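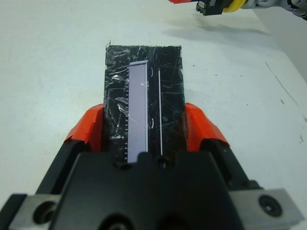

Noemi Bellamy
What's the best way to cover a home-made measuring board in clear plastic without getting bubbles and creases?
I make flat black boards with a paper scale down one side, for measuring seedlings and leaves at our gardening club in Okthorpe. They need wiping down a lot, so I want them covered, but every one I do ends up wrinkled and the light bounces off it so badly that I can't read the marks! I've tried wide parcel tape and the clear film you put on school books. Boards are 300 mm long, if that helps.

Surachet Srithong
Use one piece of film, cut bigger than the board all round, and stick it down from one short end with a firm straight edge following behind. Peel the backing a little at a time. I do about a thumb's width, smooth it, then peel again – it feels painfully slow the first time and then you get really quick at it!

Wipe the board first with a barely damp cloth and let it dry properly. Bits of grit make those little tents in the film that you can never push out. For small bubbles, prick them at the edge with a fine needle and press towards the hole.

The glare is a separate problem. Glossy film will shine however neatly you lay it, so get the matt sort. It looks cloudy on the roll but goes lovely and clear once it's touching the paper. I did 34 plant labels and nine boards with one roll and I'm still chuffed with them.

Also, glue the paper strip down completely flat before you cover it. Glue stick is fine, wet glue makes the paper swell. And check the scale against a proper ruler after printing, my printer shrinks everything unless I tell it not to.

Yannick Gautier
just laminate it

Imani Ndung'u
Laminating is great for the paper strip on its own, but a thick board won't go through a home machine, so please don't try it! You could laminate the strip and then fix it to the bare board with double-sided tape. When it gets tatty you swap the strip and keep the board.

If you do stick with film, fold the spare over to the back and trim it there. Ends cut level with the top of the board always go ragged on mine, and then the corner starts to lift. Mitre the corners like you're wrapping a present – so satisfying when they come out crisp.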